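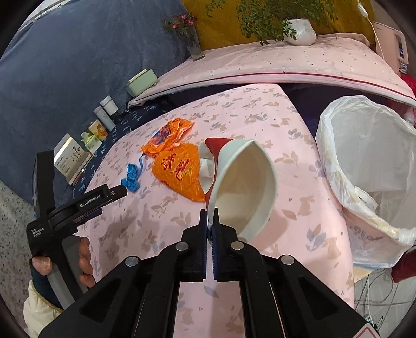 Adard — Serviços de Chaveiro e Segurança Residencial
Edital de seleção: Técnico(a) em fechaduras e controle de acesso

A Adard torna pública a abertura de processo seletivo para o preenchimento de 3 vagas de Técnico(a) em fechaduras e controle de acesso, em regime de contratação por prazo indeterminado, com lotação na unidade de Drulora e atendimento eventual na zona de Zondach.

1. Da empresa

A Adard presta serviços de abertura, reparo, substituição e instalação de fechaduras em residências, condomínios e pequenos estabelecimentos comerciais. Mantém contratos de manutenção preventiva com 353 condomínios e opera um plantão noturno próprio, sem intermediação de centrais terceirizadas. A coordenação técnica está a cargo de Si-woo Ma, a quem os profissionais selecionados ficarão subordinados.

2. Das atribuições

Compete ao(à) técnico(a):

realizar abertura não destrutiva de portas residenciais, portões e caixas de correio;
extrair chaves quebradas e substituir cilindros danificados;
proceder à troca de segredo em caso de mudança de morador, perda ou furto de chaves;
instalar e configurar fechaduras eletrônicas da linha Cho, inclusive o cadastro de senhas e cartões na presença do cliente;
confeccionar cópias de chaves simples, tetra e multiponto em máquina de bancada;
ajustar molas, contratestas e dobradiças quando o mau alinhamento da porta impedir o travamento;
preencher a ordem de serviço no local e colher a assinatura do responsável pelo imóvel.

Nenhuma abertura será executada sem a conferência de documento de identidade e de comprovante de vínculo com o imóvel. Na falta deste último, o técnico deverá consultar a coordenação antes de iniciar o serviço.

3. Dos requisitos

São requisitos obrigatórios: ensino médio completo; experiência comprovada de no mínimo 12 meses em serviços de chaveiro ou em instalação de ferragens; carteira de habilitação categoria B válida; certidão negativa de antecedentes criminais.

Serão considerados diferenciais o curso de eletricista instalador, o conhecimento de portas corta-fogo e barras antipânico e a experiência com sistemas de chave mestra. Candidatos oriundos da marcenaria ou da serralheria que atendam ao tempo mínimo de experiência em ferragens são igualmente bem-vindos.

4. Da remuneração e dos benefícios

O salário-base mensal é de R$ 3.000, acrescido de adicional noturno nos turnos de plantão e de comissão sobre instalações de fechaduras eletrônicas, conforme tabela interna apresentada na entrevista. A empresa oferece vale-refeição, plano de saúde após o período de experiência, uniforme, veículo de serviço e jogo completo de ferramentas. O jogo permanece sob a guarda do técnico mediante termo de responsabilidade e é conferido a cada semestre.

5. Da jornada

A jornada é de 44 horas semanais, distribuídas em escala divulgada com antecedência de duas semanas. Cada técnico cumprirá um plantão noturno por semana e trabalhará em sábados alternados, até as 13h. As horas excedentes serão pagas ou compensadas — a opção é do empregado e deve ser informada até o fechamento da folha.

6. Das etapas da seleção

A primeira etapa consiste na análise do currículo e dos documentos. A segunda é uma prova prática na oficina de Drulora, com desmontagem e remontagem de um cilindro de pinos, troca de segredo e instalação de uma fechadura de embutir em porta de madeira. O material será fornecido pela empresa; o candidato poderá trazer as próprias ferramentas, se preferir. A terceira etapa é uma entrevista com a coordenação técnica.

O resultado de cada etapa será comunicado por correio eletrônico a todos os inscritos, inclusive aos não selecionados. Não cabe recurso da entrevista; da prova prática cabe pedido de revisão no prazo de dois dias úteis.

7. Das inscrições

As inscrições permanecem abertas até o último dia útil de dezembro. O candidato deverá entregar currículo atualizado, cópia da habilitação e comprovante de experiência na recepção da unidade de Drulora, das 9h às 17h, em envelope identificado com nome completo e a indicação "Seleção — Técnico". A certidão de antecedentes será exigida somente na contratação.

A Adard não cobra taxa de inscrição nem condiciona a participação à compra de cursos ou equipamentos. Pessoas com deficiência que necessitem de adaptação na prova prática devem informá-lo por escrito no ato da inscrição.

Os currículos não aproveitados serão mantidos em cadastro de reserva por seis meses e depois eliminados, salvo pedido de exclusão anterior feito pelo próprio candidato.

Coordenação Técnica
Adard — Unidade Drulora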